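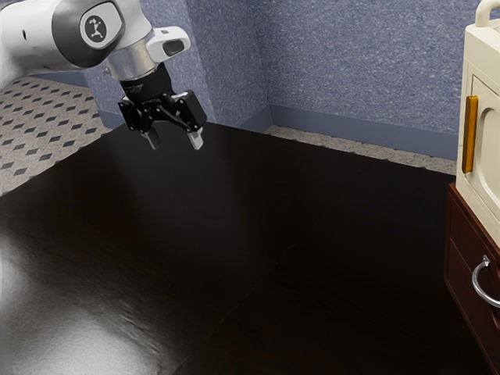 Rendered view of a white robotic arm and black gripper above a table.

How to Record and Deposit an Oral History With a Working or Retired Musician

Bunero Sound Archive, Guidance for Contributors
Last reviewed January 14, 2024

This guide is for family members, students, local historians and former colleagues who wish to record the recollections of a singer, instrumentalist, songwriter or studio worker and place the recording with the Archive. No previous experience is required. Contributors should read the whole guide before contacting the person to be interviewed, who is called the narrator throughout.

Before you begin

Confirm that the Archive is able to accept the interview. The Archive collects recollections of popular, sacred and dance music made in the region, including the work of club bands, church choirs, touring revues, independent labels and radio stations. Performers who had no commercial releases are welcome. An inquiry may be sent to the Contributor Desk with a short note giving the narrator's stage name and legal name, the period in which the narrator was active, and any groups or venues with which the narrator was associated.

The Desk will check whether an earlier interview exists. The Archive holds 864 interviews in its music series, and a narrator who has already been recorded may still be interviewed again, but the second interview should cover different ground. The Jiltia Collection, which documents the supper clubs and the musicians who played them, has its own list of subjects on which further testimony is wanted. A copy can be requested from the Desk.

Step 1. Obtain agreement in principle

Write to the narrator, or telephone if that is the narrator's preference. State who you are, why you wish to record the interview, where the recording will be kept and who will be able to hear it. Do not offer payment on behalf of the Archive.

Some narrators left the music business many years ago and may have had reasons for doing so. Do not press a person who declines. A narrator who asks for time to consider should be given it, and one reminder is sufficient.

Agree at this stage on the name by which the narrator wishes to be known in the catalog. Performers may have recorded under several names, and some may not wish an earlier name to be used. The Archive follows the narrator's stated preference in all public descriptions. Where a former name appears on a record label or poster and is needed to identify the work, discuss this with the narrator before the interview and note the decision in writing.

Step 2. Carry out background research

Contributors should prepare a working chronology. It does not need to be complete. Useful sources include:

Record labels and matrix numbers
City directories
Local newspapers, especially the entertainment listings and church notices
Union membership rolls
Handbills, programs and set lists in the narrator's possession
Earlier liner notes and magazine articles

Treat published accounts with care. Biographical statements in liner notes are often copied from one release to the next, and an error made in an early press handout may appear in every later account. Mark any statement that rests on a single source. The interview is an opportunity to ask about it.

Printed finding aids and bound newspaper indexes may be consulted in the Castaño Reading Room by appointment. Bags and coats must be left in the lockers. Pencils only.

Step 3. Prepare your questions

Prepare a list of topics in the order in which you expect to raise them. Twenty fully written questions are generally too many for one session, and a list that long tends to be read aloud. Short headings are easier to use.

Begin with matters of fact that the narrator can answer comfortably, such as place of birth, the household, and the first music heard there. Proceed to training, first paid engagements, the membership of groups, travel, recording sessions, and the arrangements under which the narrator was paid. Questions about private life should be raised only if the narrator has agreed beforehand that they may be.

Use open questions. "Tell me about the night the band opened at the club" will produce a fuller answer than "Was the club crowded?" Avoid questions that contain an assumption about how the narrator felt. A performer who is told that a particular period must have been painful may correct the interviewer, or may simply agree out of politeness, and the record will be poorer for it.

Have spellings checked. Ask the narrator to spell the names of musicians, streets and venues, either during the session or immediately afterward.

Step 4. Arrange the room and equipment

Choose a quiet room with soft furnishings. Switch off telephones, fans and televisions. Refrigerators and heating systems produce a low hum that is easily overlooked during the session and plainly audible on the recording. Clocks with a loud tick should be moved.

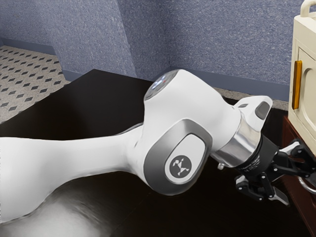 Rendered view: robotic arm near a cream-colored appliance on a dark wooden cabinet.

Any digital recorder capable of producing an uncompressed WAV file may be used. Set the recorder to 24-bit, 48 kHz. Do not record in MP3 format and convert the file later; the lost information cannot be recovered. If two microphones are available, give one to each speaker. If only one is available, place it closer to the narrator.

Make a test recording and listen to it through headphones. Levels should leave room for laughter and singing, both of which can be considerably louder than speech. If the narrator intends to play an instrument, test that separately.

Bring spare batteries, a spare memory card, the consent forms and a pen.

Step 5. Conduct the interview

Open the recording with a spoken identification. The following wording is recommended:

"This is an interview with [name preferred by the narrator], recorded on [date] at [town]. The interviewer is [your name]. The recording is made for deposit with the Bunero Sound Archive."

Allow silences. A narrator who pauses may be recalling a detail, and an interviewer who fills the pause will often lose it. Show attention by nodding, and keep spoken responses to a minimum.

Do not dispute the narrator's account while recording. If it differs from a printed source, you may say that a different date or name has been published and invite the narrator to comment. The transcript will carry both the question and the response.

Photographs and records make good prompts. When an object is discussed, describe it aloud for the benefit of later listeners: for example, "We are looking at the back cover of the second album." Number each item on a slip of paper and read out the number.

A session should not exceed 2 hours. Older narrators may prefer a shorter one. A second session can be arranged, and should be recorded as a new file with its own identification.

If the narrator asks for the recorder to be stopped, stop it at once. Nothing said while it is off should be added to the interviewer's notes without permission.

Step 6. Complete the consent form

The Archive cannot accept an interview without a signed consent form. The form is to be signed after the session, when the narrator knows what has been said. It offers 3 levels of access:

Open. The recording and transcript may be heard and read by any visitor and may be quoted.

Reading room only. The recording may be heard on the premises. Quotation requires permission.

Closed until a stated date. The recording is preserved and may not be heard by the public until that date. A brief catalog entry is made unless the narrator requests otherwise.

A narrator may choose different levels for different parts of the interview. List the start and end time of each part on the reverse of the form.

Consent covers the spoken words only. Commercial recordings played during the session, and songs performed by the narrator but written by another person, may be subject to separate rights. Record the title and writer of each song where these are known. Requests by film producers, broadcasters and record labels to use an interview are handled by the Archive, and contributors should not grant such permission themselves.

Step 7. Name and save the files

Copy the recording to a computer on the day of the interview and make a second copy on a separate drive. Leave the original on the memory card until the Archive has confirmed receipt.

Name each file with the narrator's surname, the year, and the session number. Use no spaces, accents or punctuation other than a hyphen. Where the narrator uses a single stage name, use that name in place of a surname.

Do not edit the file. Do not remove coughs, false starts or background noise, and do not apply noise reduction.

Step 8. Write the summary

Each deposit must include a typed summary of one or two pages, with a time reference at each change of subject. A full transcript is welcome and is not required. In both documents, keep the narrator's own vocabulary, including the slang and technical terms of the period. Place uncertain words in square brackets with a question mark.

Send the summary to the narrator for correction before depositing it. Corrections to spelling and dates may be made directly. If the narrator wishes to withdraw a passage, mark it as closed on the consent form and inform the Desk.

Step 9. Make the deposit

Files are submitted through Grasik, the Archive's deposit system. A contributor account is issued by the Desk once the inquiry described above has been approved. Upload the items in this order: consent form, audio files, summary, scanned photographs. The system will not release the audio upload page until the consent form has been received.

Contributors without a suitable internet connection may bring the files to the front desk on a USB drive. The drive will be copied and returned. Deposits in person are not accepted in November, when the annual stock check takes place.

Original records, tapes, stage clothing and papers should not be sent with an interview. These are considered under a separate procedure, and the narrator or the narrator's family should write to the Desk with a list.

After the deposit

The Archive will issue a receipt and an accession number. A listening copy will be sent to the narrator free of charge. Please quote the accession number in all later correspondence, including any request to change the level of access.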